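Ticket 3912 -- Fitted sheet will not stay on at the corners
Product: Coltau fitted sheet, khaki
Site: Trillholm, furnished units
Status: Open, pending replacement stock
Logged: 2nd April

Reported problem

Bottom sheet in unit 10 rides up and bunches within a night or two of being fitted. Tenant has re-made the bed four times. Corners at the foot end release first, then the long side opposite the headboard. Tenant also reports that anything put down on the bed ends up in a fold.

Checks done

Mattress size matches the size on the care label. No mattress topper. Slats seated, none cracked. Sheet has been through the wash at the setting on the label. Elastic at the two foot corners is slack when pulled by hand -- it does not return fully. Elastic at the head corners is acceptable. 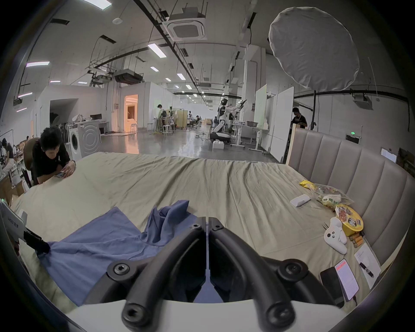 Fit is judged on the bed in normal use, with the usual things left on it. A sheet that only holds on a bare mattress does not pass. Slack is spread across the whole top surface toward the back of the room, in soft wrinkles, with no single hard ridge. The instant noodle bowl, the snack bags and the plush toy are all near the headboard, and that side was not disturbed for this check. Crumpled laundry was left on the sheet as well. Soft wrinkles spread this widely are consistent with low tension at the corners. A sheet that is too large normally shows one deep fold along the short side. Size is therefore ruled out as the main cause.

Steps tried, in order

1. Rotated sheet 180 degrees so the weak corners sat at the head. Held longer, then released at the head instead.
2. Tucked 194 mm of fabric under the mattress at each foot corner. Held on the first night. One corner out on the second.
3. Fitted Emgate under-mattress straps, one per corner. Straps hold. Tenant finds the buckles awkward and took them off to wash the sheet; did not refit.
4. Clips on the edge of the fabric. See next entry.

Clip test, second sheet

The green sheet was tried flat on the concrete floor first, to see whether small clips mark or pull the cloth before anyone uses them on a bed. Clips were set on the far edge only and the near side was left free. A T-shirt was laid out on top as a light load, face down. No mattress involved, so this test says nothing about corner tension.
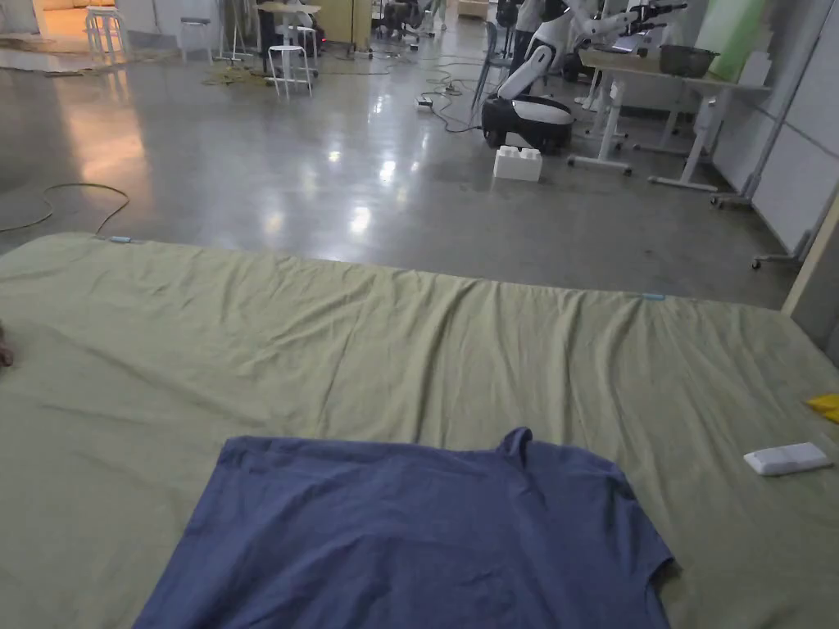 Mao
Bedding and Soft Furnishings Support, Trillholm

Two light-blue clips are on the far edge, one near the left corner and one right of center. Diagonal creases remain in the sheet and are strongest along that far edge, which lifts slightly off the floor. I would not read the lift as a clip fault; the same creasing can come from folding. Check again after pressing.

Recommendation

Replace the khaki sheet. Slack elastic is not repairable at a sensible cost, and the rotate-and-tuck method only moves the problem to the other end. Until the replacement arrives, refit the straps with the buckles facing down. If the tenant prefers clips, use them at the corners in pairs, under the mattress edge.

Open items

-- Confirm whether the replacement has elastic all round or at corners only.
-- Press the green sheet and repeat the clip test with all four edges clipped.
-- Ask tenant for wash temperature used before the fault was first noticed.
-- Review in May if no stock.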